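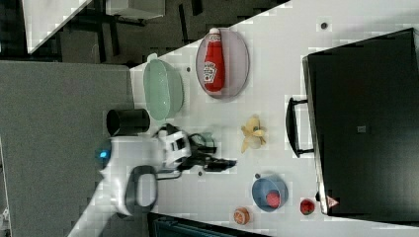

Toy food and dishes on the white table, with the ketchup bottle on its pink plate.

Home | Galleries | Rooms | Toy Notes | Contact

The Play Kitchen Table, Teddale

Posted May 2019 by Aarti Shukla

The pretend food has been out on the tables at Teddale again, and several parents have asked what we keep in the set. Most of it came in two lots. The first was a box of second-hand pieces passed on by the Garg family when their youngest started school. The second was a mixed bag I bought at the Koller clearance sale, 200 pieces in all, a good part of which went to the other room.

Notes on the pieces are below. Click the picture at the top for the larger version.

Ketchup
Red bottle, white cap, Heinz-style label. It is lying down on the pale pink oval plate. This gets used with every meal, including breakfast and cake.

Banana
Yellow and on the small side, with the peel partly open in strips. Children who can't manage buttons yet will sit with this one for a long time.

Orange slice and strawberry
Both are down at the near end of the table. The orange shows its segments, which is handy when we talk about sharing things out. The strawberry is plain red and goes missing more than anything else we own. If one comes home in a coat pocket, please send it back.

Blue bowl
Light blue and round, with a red piece in it. I am not going to say tomato, as opinion in the room is divided.

Green basin
The mint-green oval tub is plastic and shallow, with a little tab on the rim. We use it for washing up. It also does as a bath for dolls and a boat.

Black cup
On its side near the edge of the table. We had a matching pair from Vametti but the other one cracked.

The food is wiped over at the end of each session and the dishes go through the sink. Anything split or chewed is thrown out. We are short of vegetables at present and would be glad of peas, carrots or a decent cauliflower. Please, no more eggs.

The dressing-up rail will be the next gallery, in June.

Shared 23 times | 497 views | 2 comments

Comments

Ankit Malhotra
We have a bag of toy carrots and some sweetcorn you can have. Do you want the till as well? The drawer sticks but it still rings.

Priya's mum
Strawberry found under the car seat, sorry. Will bring it in with the library books.

Previous gallery | Next gallery | Back to top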